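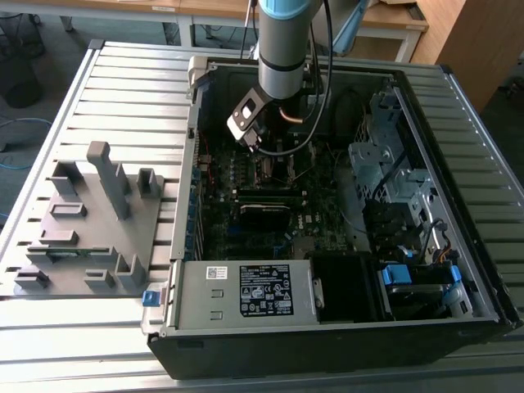

Bras robotisé et unité centrale ouverte, atelier de Storkurberg

Storkurberg aide les PME et les ateliers de reconditionnement à choisir et à budgéter leur premier poste robotisé. Nous ne vendons pas de matériel. 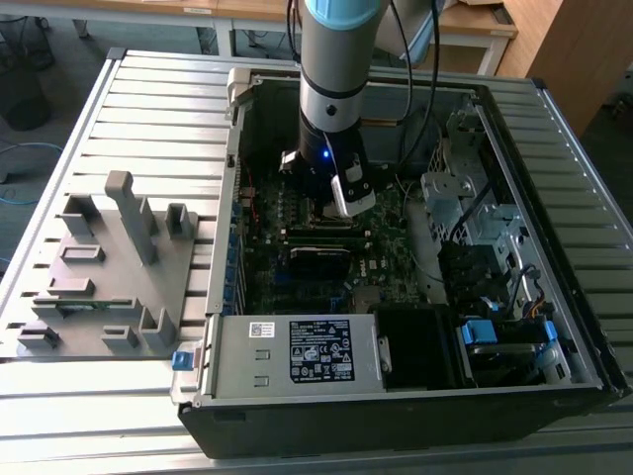 Poste d'essai : bras, PC couché et support gris imprimé en 3D

Chaque étude dure 16 jours ouvrés et aboutit à un budget par poste : bras, préhenseur, supports, table, formation. 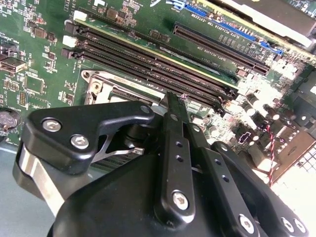 Le préhenseur est la ligne que nos clients sous-estiment le plus. Pour atteindre des emplacements mémoire placés côte à côte sur une carte mère, il faut des doigts étroits, à chiffrer dès la première version du budget.

Nous avons mené 93 études, dont celles de Nolte et de Ballora. Le plan d'achat est remis en février aux clients qui votent leur budget au printemps. 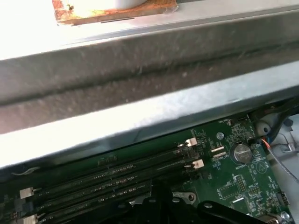 Une révision est comprise dans l'année qui suit. Demandes de devis : bureau de Pumgate.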